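Vinegar gets all the glory, but my favourite thing under the sink is plain 3% hydrogen peroxide. It's cheap, it breaks down to water and oxygen, and it leaves no smell at all!

## Chopping boards

Wash with hot soapy water first (peroxide is hopeless on grease), then spray until the whole surface glistens. Leave it ten minutes, rinse and stand the board on its edge to dry.

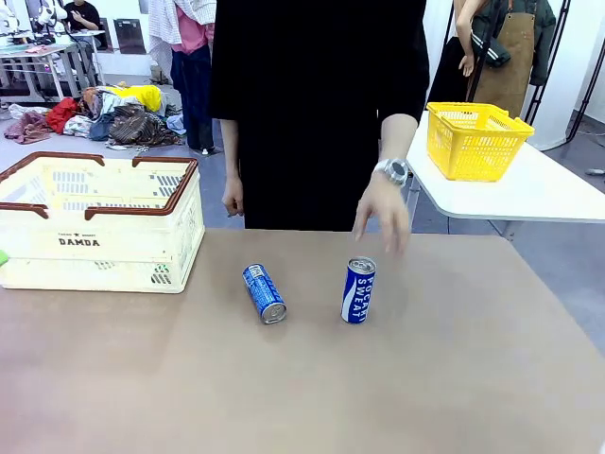
Wooden boards get the same treatment, only don't let them sit in a puddle. I oil mine every April and they still look gorgeous.

## Sponges and cloths

Half a cup of peroxide in a bowl of warm water, sponge in, fifteen minutes. The fizzing is so satisfying!

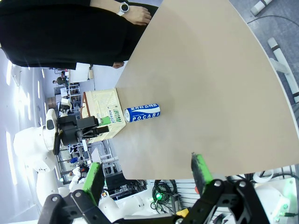

Squeeze it out well afterwards. Coloured cloths can fade, so test a corner.

## The spray bottle

Keep it dark! Light ruins peroxide, so I screw a trigger from an old Numo bottle straight onto the brown one.

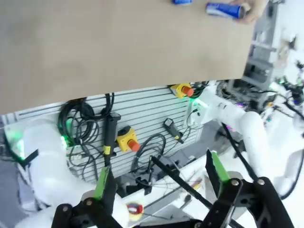
Never mix it with vinegar or bleach in the same bottle, and label it clearly.

## Fridge seals

Old toothbrush, a good spray, work along the folds. 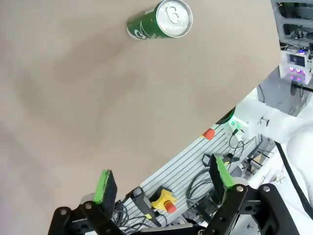 Wipe with a damp cloth and dry the rubber properly, especially along the bottom, where the mould always comes back first.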